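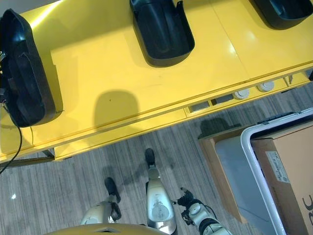 Ticket: Trays sliding on yellow assembly bench, Pandbridge workshop
Category: Benches and fixtures
Priority: Normal
Status: Closed
Opened: April

Reported problem

The black plastic trays on the yellow bench don't stay where they are put. When someone takes a part out with one hand, the tray moves toward the front edge. The paint is glossy and the underside of each tray is smooth, so there is very little grip. Three trays are in use at this station. The same trays give no trouble on the older benches, which have a rougher top.

Setup

Bench supplied by Mirzaei, installed in March. Trays are the Skidton open type, bought in a box of 60. Load per tray is up to 500 grams of small fittings.

Log

8:40 – Checked the bench with a level. Side to side is fine. Front to back it drops 3 mm toward the operator. Adjusted the rear feet until it read level.

9:15 – Trays still slide with a light load. With 500 grams in them they hold better but still shift when knocked.

9:30 – Wiped the top with a damp cloth and dish soap, then dried it. There was a film on the paint, probably polish from the installers. Some improvement.

10:05 – Tried a strip of double-sided tape under one tray. Holds well, but the tray can't be lifted out for refilling without pulling hard. Removed the tape. Residue came off with rubbing alcohol, no damage to the paint.

10:50 – Cut small pads from a Prarnport rubber mat and stuck two under each tray, one at each end. Trays stay put when pushed lightly from the side and lift off without sticking.

1:20 – Marked the position of each tray on the bench with pencil so they go back to the same spots after cleaning.

2:00 – Asked the afternoon shift to use the bench as normal and note any movement.

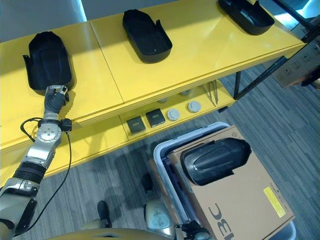 Can the padded trays still be stacked for storage?

They can, but the pads add a little height and the stack leans if it gets too tall. Keep it to a low stack, or store the trays side by side.

Follow-up

After almost 200 refills the pads were still in place on all three trays. One had started to lift at a corner and was pressed back down. No further sliding reported.

Still to do: order another sheet of the rubber mat, and add the polish film to the notes for new benches – wash the top before any trays go on it.

Resolution: Bench leveled, top washed, rubber pads fitted. Reopen this ticket if the pads come loose.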